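Visit report: Skundero open day, tableware and rack station
3/22/21

Entry was through the Fitzsimmons gate, 32 steps up from the parking lot. The main hall is a single long room under fluorescent rows, with black partitions and curtains dividing it. I spent most of my time with the dish rack, a low slatted piece in light wood on square legs. Our own shelf at Graltance is due for replacement in July, so slat spacing was my main interest.
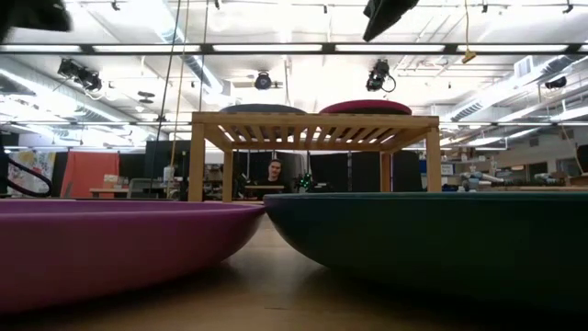

Najwa Matar would put the slats closer together, on the grounds that small saucers tip into wide gaps and chip at the foot. She had measured the Pemow rack at home and found two of its slats out of line.

I agree for saucers. For dinner plates the wider gap drains faster and is easier to wipe. The rack is used on a wooden tabletop made up of narrow strips, and the plates are round, with raised rims, in mixed colors including light blue and salmon pink. 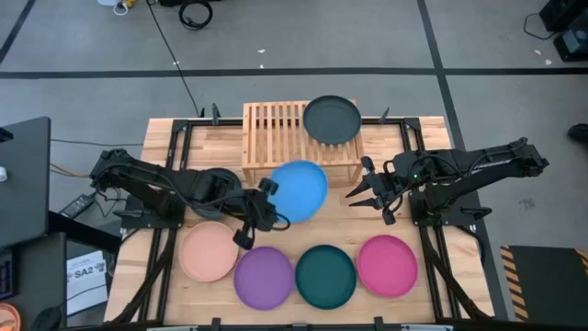 Plates and storage

Plates can lie flat on the slats, but that uses up the top quickly. Standing them on edge would save space and needs a rack with dividers. A raised rim gives a good grip when a plate is lifted from one side.

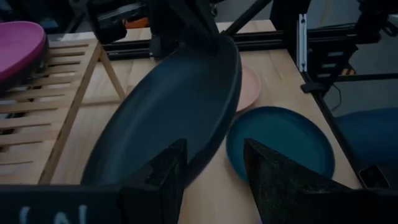

It also holds water if the plate is stored face up, so I would stack these face down for the first hour. Slat spacing was not on the handout. I have written to Skundero for a drawing and will add the figures to our shelf file.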